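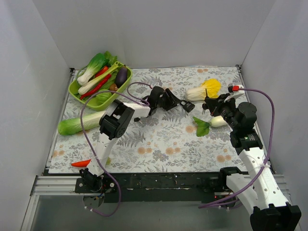

Urkley Allotment Sowing and Harvest Records

Version 2, updated 17 September 2025

What's in it

A table of vegetable sowings and harvests from the allotment site at Urkley, put together from the notebooks, seed packets and backs of envelopes that plot holders were kind enough to hand over. There are 263 sowings in this version, each on its own row, covering 9 growing seasons. Leafy greens make up the largest share by a long way (we do love our greens at Urkley!), followed by beans, roots and squashes.

I started typing these up because I wanted to know when to sow pak choi without it bolting on me, and I got completely carried away. It's a lovely thing to browse even if you never open it in anything cleverer than a spreadsheet.

Files

sowings.csv – the main table, one row per sowing
harvests.csv – one row per picking, linked to a sowing by its ID
varieties.csv – variety names as written, next to the tidied-up name
weather_notes.txt – whatever people jotted down about frost, wind and rain, in date order

Columns in sowings.csv

sowing_id: a plain number, never reused
plot: a letter code, which doesn't match the numbers on the gates
crop: common name, lower case, singular
variety: tidied name, blank if unknown
sown: date of sowing, as year-month-day
place: windowsill, greenhouse, cold frame or open ground
moved_out: date of planting out, blank if sown direct
first_pick: date of the first picking worth taking home
end: picked out, bolted, eaten, frosted or given up
notes: free text, spelling left alone

"Eaten" in the end column means eaten by something other than the plot holder. Slugs and pigeons share the one word, as most of the notebooks don't say which it was.

Weights

Weights in harvests.csv are in grams. Some 600 pickings have one. The rest have a written amount instead ("a carrier bag", "enough for soup"), and I've kept those exactly as they were in a column called amount_text. Please don't turn them into grams and send them back to me, however tempting it is! Kitchen scales vary and a few people weighed their beetroot with the leaves on, so there's a leaves_on column, filled in where I could find out.

Names of greens

This took longer than anything else. Pak choi, bok choy and pak choy are all entered as pak choi, with the original spelling kept in varieties.csv. Spring greens and spring cabbage stay separate. Kale is split into curly, flat and black. Mustard greens got muddled with mizuna in the early seasons, and rows where I wasn't sure have a question mark in the notes.

Two squashes, Pillotau and Heltetti, are local names passed round with saved seed. I haven't been able to match either to anything in a catalogue and would be thrilled to hear from anyone who can.

Known gaps

The first two seasons have hardly any failures in them. I doubt everything came up; people simply didn't write down the rows that didn't.
July is thin in every year, with plenty of pickings missing while people were away.
Dates marked "approx" in the notes could be out by a week either way.
Potatoes are left out for now. They have a notebook all to themselves.

Changes since version 1

Added the cold frame sowings from the lower plots.
Fixed a batch of chard that had been entered as spinach.
Split first_pick from the harvest dates, so thinnings no longer count as a crop.

Opening the files

All the tables are UTF-8 with commas between fields. If your spreadsheet mangles the dates, import that column as text. I use a little seed-planning program called Mercado, and the tables load into it once you rename sown to start_date.

Using and sharing

Copy it, chart it, print it out for the shed door. Please mention the Urkley records if you publish anything, and leave the plot codes as they are. Corrections are very welcome: quote the sowing_id and tell me what it ought to say.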